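Lesside Home Fair: was it worth the trip?

June 5, 2024

I went to Lesside expecting to be sold something, and the first table I stopped at had a blue cloth and a lot of ordinary household bits on it.
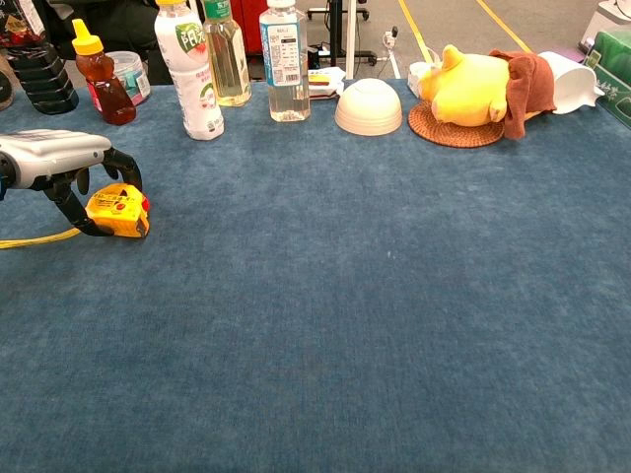
One reader has already written in to say that a honey bottle and a few drinks are what you'd find in any kitchen, so why pay 5 pounds to look at them? Fair question, and I asked it myself in the queue.

The fair's leaflet promised "new thinking for the family cupboard". What I saw on the blue cloth was honey with a yellow flip-top cap, a bottle of water, a cream bowl turned upside down and a yellow tape measure. I own all of these. The row along the back was neat enough, but put the tall bottles in front of the small box and you've got the same problem I have at home.

Jemel had the biggest stand and a talk on shelf depth that lasted 10 minutes and could have been done in 2. Yurt was selling stacking tubs, which I've bought before from other people and lost the lids to. The Ballomance stand had a queue, so I gave up on it - the tea was better anyway.

The organisers say 500 people came last August. It didn't feel like that this time, and parking was easy. I bought one tub. It doesn't fit the shelf.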